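Print this page | E-mail this page
Shares: 22 | Comments: 0

Teaching a Robot Arm to Assemble a PC by Teleoperation
Student Project Report, Firmont Technical College, Automation Lab
Submitted 2 March 2024

1. Purpose

The project examined whether an operator working by remote control could produce demonstrations of desktop computer assembly clean enough to train a policy. Two subtasks were selected: placing a processor in its socket and inserting a memory module. Both have tight tolerances, and both penalize small errors in orientation. Cable routing and drive installation were excluded from the scope.

Earlier work in the lab (the Terkstead report) used hand guiding, in which the operator holds the arm and moves it through the task. Hand guiding gives good force feel, but the operator's body blocks the cameras and the recorded joint torques include the operator's push. The present project used remote control for all recorded episodes. Hand guiding was kept only for teaching the approach positions.

2. Workspace

The target is a desktop computer case laid on its side on a slotted aluminum table, with the access panel off and the motherboard facing up. Loose parts are staged in a printed fixture plate to the left of the case. The plate holds each part in a known pose, so that the operator does not spend time searching and the start state can be reset by hand between episodes. 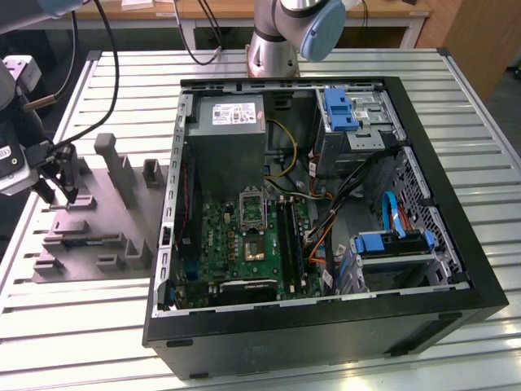
The power supply, drives and cables were left installed. Stripping the case would have made the motion planning simpler, but the data would then have been of little use for a real repair bench. The cost is that the operator must plan a descent path that clears the cable bundle. Safe approach heights were set during hand guiding and stored as soft limits in the control software.

Two views were recorded: a fixed camera covering the table and a small camera at the wrist. The operator had both views on screen and could enlarge either one.

3. Control Method

The operator moves a hand controller, and the arm follows its change in pose at a reduced scale. A clutch button freezes the arm so that the operator can bring the hand back to a comfortable position. Two scale settings were provided, a coarse one for travel and a fine one for contact. The gripper opening follows a trigger.

Switching between scales proved to be the hardest part to learn. In early practice the operators tended to stay in coarse mode too long and then correct with fast, small movements near the part. These corrections appear in the data as jitter, and a trained policy is likely to copy them. We added a rule that the operator must release the trigger, clutch, and change to fine scale before entering the pocket area of the fixture.

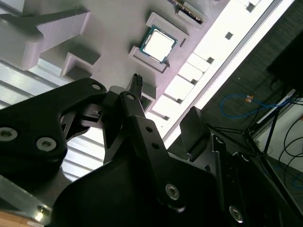 The wrist view was used for all grasps. The fixed camera gives good information on the position of the hand over the table but poor information on the height of the fingertips. The wrist view has the opposite weakness at close range, where the fingers hide part of the target. Operators dealt with this by lining up early and then descending straight down without rotating.

Lighting needed more attention than planned. Strong light on the pale plate can wash out its edges in the wrist view, and the pocket walls are then hard to make out. A matte dark plate was considered, but the dark circuit boards of the parts would be harder to see against it. The exposure was fixed at the start of each session and not changed until the session ended.

4. Recording Procedure

A total of 186 episodes were recorded. Each episode was limited to 69 seconds, and the software stopped recording when the limit was reached. The steps were as follows.

a. Reset the parts to the fixture and check the socket frame is open.
b. Move the arm to the start position under program control.
c. Start recording and perform the subtask by remote control.
d. Stop recording with the gripper open and clear of the case.
e. Mark the episode as accepted, rejected, or accepted with comment.

Rejected episodes were kept in a separate folder. The MacKinnon labeling scheme used in our course separates failed attempts from attempts that succeed after a recovery, and we followed it. Recoveries were marked as accepted with comment. 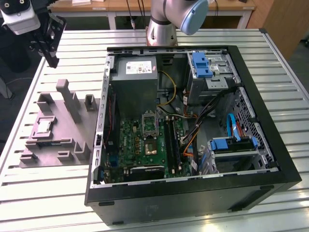

Figure 3. Fixed camera view with the CPU socket empty and its retention frame raised.

5. Practice Board

New operators did not begin on the real motherboard. A gray plastic mock-up board was used first, at low risk to the hardware. It has raised frames and a socket area for a processor chip, and it gives the operator a similar alignment problem without fragile contacts. Each operator completed up to 40 practice runs on the mock-up before recording.

Skill on the mock-up carried over well for approach and alignment. It carried over less well for insertion. The plastic accepts a part that is slightly tilted, while a real memory slot does not, and operators had to relearn how much downward travel to command at the end of the motion.

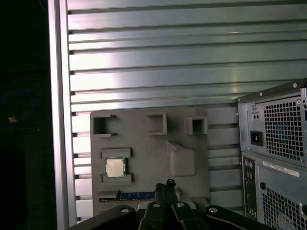
Figure 4. Wrist camera view of the mock-up board, with the gripper fingers near the blue memory slot.

6. Observations

Processor placement was more consistent than memory insertion. The processor needs a level release and very little force. The memory module needs force at both ends, and a two-finger grasp near the center lets the module rock. Pressing first at one end and then at the other was more reliable, but it makes the episode longer and adds a regrasp.

Without force feedback, the operators judged contact by watching for flex or a stop in motion. This is slow. A simple bar on the screen showing motor current was added midway through the project, and the operators asked to keep it. Episodes from before and after this change are stored under separate tags and should not be mixed without checking.

7. Remaining Work

The trained policy has not yet been evaluated on the real board. The next group should record memory insertion again with the current display on from the start, and should test a wider fingertip. The fixture drawings, the soft limit file and the episode index are in the Purnetberg project folder on the lab server.

Related items
- Hand Guiding for Connector Insertion: The Terkstead Report
- Labeling Recoveries in Demonstration Data
- Printed Fixtures for Small Parts: Design Notes
- Purnetberg Project: Wrist Camera Mounting and Calibration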